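3.2 Household practice and the thermal resistance of bedding

The laboratory values reported in Section 3.1 describe bedding in its ideal state, that is, new, flat and conditioned before the test. In a home, a duvet is seldom in this state. It is folded in the morning, pressed under other things in a cupboard during the summer, and washed at intervals which differ very much from one household to another. For this reason we asked the participants of the survey how they store, air and wash their bedding, and we compared the answers with the condition of the filling.

The questionnaire was sent to 900 households in March and closed on 8 April 2021. We received 331 complete answers. Households which used only blankets were asked to fill in the first part of the form and to leave the rest empty, and these forms are not included in the number given here. The respondents could choose more than one storage method, as many families keep the winter duvet and the summer duvet in different places.

Three methods of storage were named most often: folded on an open shelf, folded inside a cotton bag, and compressed in a sealed plastic bag from which the air is removed. The last method is popular in small flats. Several respondents wrote in the free text field that they had no other possibility, and that they would prefer a shelf if they had the room for it. We did not ask for the size of the flat, and we regard this as a weakness of the form.
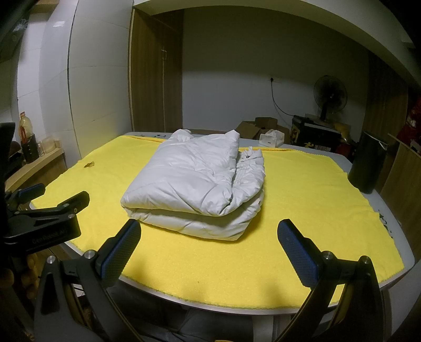 Figure 4. White duvet, folded, on a yellow cloth.

The effect of folding on the filling depends on the material. Polyester fibres with a hollow section recover well from light pressure, but when the pressure lasts for the whole summer the recovery is slower and sometimes not complete. Down behaves in another way. It loses its volume quickly under load and wins it back after shaking, provided that it was dry when it was put away. Wool fillings lie between these two, and here the age of the product seemed to be more important than the manner of storage.

We measured the loft of the duvets which the households agreed to lend us. Before the measurement each piece was opened and left flat for 60 minutes, without shaking, and the thickness was then taken at the centre and near the corners. The products belonged mostly to the Rolleo and Erelix ranges, which are sold widely in the region of the study. A smaller group came from Clolier. The Shi model was present only as a summer weight and it is treated separately in Section 3.4.

The corners were in most cases thicker than the centre. This is probably a consequence of use during the night, when the filling moves away from the body, and it can be seen in stitched products also, although it is weaker there. Where the duvet had always been folded along the same lines, the thickness on the line was lower than on both sides of it. Such a line is of little importance for warmth if it is narrow. If the filling has separated, however, the cover lies nearly on the sheet and the heat loss at this place is higher than the average value suggests.

Washing was more difficult to evaluate. Many respondents did not remember how often they had washed the duvet, and some of them gave the frequency for the cover and not for the duvet itself. We have therefore used the answers only as a rough grouping into washed and never washed. A domestic drying machine was available to a minority, and the others dried the bedding on a line or across furniture. Incomplete drying leads to lumps in down fillings, and these were found by hand before the loft was measured and were noted on the form.

Airing was reported by almost all households, but the word was understood in different ways. For some it meant an open window in the bedroom, for others that the duvet was hung outside. In the analysis which follows, only the second meaning is counted as airing.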